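Kitchen Safety and Hygiene Inspection: Cold Prep, Roasting and Marinade Area
Site: Clilta Cookery School, teaching kitchen
Inspected by: Rogelio Macaraeg
Accompanied by: Tharun Sastry (kitchen lead)
Period: December, morning visit, before the poultry class
Ratings used: S = satisfactory, A = action needed, N = not checked

1. COLD STORAGE

1.1 Walk-in cooler at 41°F or below: S
Read with own probe in a glass of water on the middle shelf. The door display agreed with the probe.

1.2 Raw poultry stored below ready-to-eat food: S
Marinating chicken on the bottom shelf in lidded tubs. Drip trays in place.

1.3 Marinade tubs labeled with contents, date and time in: A
Two tubs had a date and no time. The recipe card allows the chicken to marinate overnight, so the time matters for the next morning's class. Use the full label, not masking tape.

1.4 Yogurt and cut herbs within date: S

1.5 Reach-in cooler, door gasket intact: A
Gasket split at the lower hinge corner. It still closes, but condensation is forming on the inside lip. Ivent service request to be raised by T. Sastry.

1.6 Chest freezer free of excess frost: N
Locked at the time of the visit. Key was with Thirumalai Joseph.

2. PREP SURFACES AND BOARDS

2.1 Surfaces washed, rinsed and sanitized between raw and ready-to-eat work: S
Staff described the sequence correctly when asked. Contact time on the sanitizer label was known.

2.2 Sanitizer strength within range: S
Test strip read 200 ppm quat. Label range confirmed against the product in use. Strips in date.

2.3 Boards separated by use: A
The raw poultry board is deeply scored along one side and should be replaced. Resurfacing was tried in the past and is not recommended again, as the board is already thin and rocks on the bench. The vegetable boards are fine.

2.4 Damp cloth or mat under each board: S

2.5 Tables free of splits, lifted edges and open joints: S
Checked by hand along all edges. One filled joint on the table nearest the sinks should be looked at again on the next visit. No raw meat is to be handled on that table in the meantime. 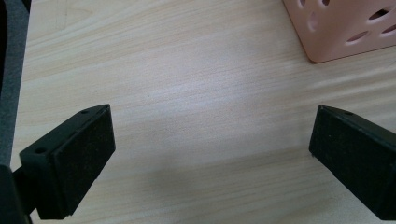

Tabletop with light wood grain.

2.6 Spices kept in closed containers away from steam: A
Turmeric, cumin and ground coriander were on the open shelf over the kettle. The coriander had caked. Move to the dry store and discard the caked jar. Scoop must not be left in the container.

3. RAW POULTRY HANDLING

3.1 Chicken not rinsed before use: S
The old recipe card (Rajan roast chicken, first version) still says to rinse and pat dry. The current card says pat dry only. Remove the old cards from the binder.

3.2 Used marinade discarded or boiled before serving: A
Current card says to "spoon over the remaining marinade" after roasting. This has to change. Either set aside a clean portion before the raw chicken goes in, or bring the used portion to a full rolling boil. T. Sastry prefers the first option, and so do I.

3.3 Separate tongs for raw and cooked: S

3.4 Hands washed after handling raw poultry: S
Hand sink stocked with soap and paper towels. Hot water reached the tap quickly.

4. OVENS AND COOKING

4.1 Oven temperature checked against independent thermometer: A
Left oven set to 400°F and steady. Right oven runs cool at the front. Rotate trays halfway, or limit the right oven to vegetables until it has been calibrated.

4.2 Chicken cooked to 165°F at the thickest part of the thigh: S
Log sheets complete for the past month. Several entries are well over the required temperature, which is safe but explains the comments about dry breast meat.

4.3 Vegetables added late are fully cooked: S
Squash and carrot go in for the last part of the roast. They must be put into the pan with clean tongs. Cut pieces to an even size.

4.4 Probe thermometers calibrated in ice water: A
Two of the Cloler probes were read. One was correct. The other read high by several degrees and has been taken out of use.

4.5 Oven mitts dry and without holes: A
One pair worn through at the thumb. Discard.

5. COOLING AND LEFTOVERS

5.1 Cooked chicken cooled from 135°F to 70°F within two hours, then to 41°F within a further four: S
Shallow pans used. Meat is taken off the bone before chilling, which helps.

5.2 Take-home portions labeled with a use-by date: A
Labels are supplied but were not on the table. Put the roll out with the containers.

5.3 Allergen information posted: A
The marinade contains yogurt. Posted sheet lists mustard only. Correct before the next class.

6. GENERAL

6.1 Fire extinguisher and blanket accessible: S

6.2 Knives stored safely: S

6.3 Floor free of grease and trailing cords: A
Blender cord crosses the walkway. Use the wall outlet behind the bench.

6.4 First aid kit complete: S
Blue bandages restocked. Burn gel in date.

FOLLOW-UP

Items 3.2, 4.4 and 5.3 are to be closed before the next poultry class. The replacement board has been priced. Thirumalai Kaimal has approved the purchase. The gasket depends on Ivent and may run past the next visit; if the cooler goes above 41°F, move the contents to the walk-in and log it. Item 1.6 carries over.

Comment from T. Sastry: Recipe card reworded and sent to Gyula Erdős for printing. Old cards pulled from both binders. Mitts thrown out on the day.

Comment from R. Macaraeg: Agreed. Please attach the new card to this sheet when it comes back.

This site uses cookies to remember your settings and measure visits. Accept | Manage preferences

© Clilta Cookery School | Contact the kitchen office | Back to top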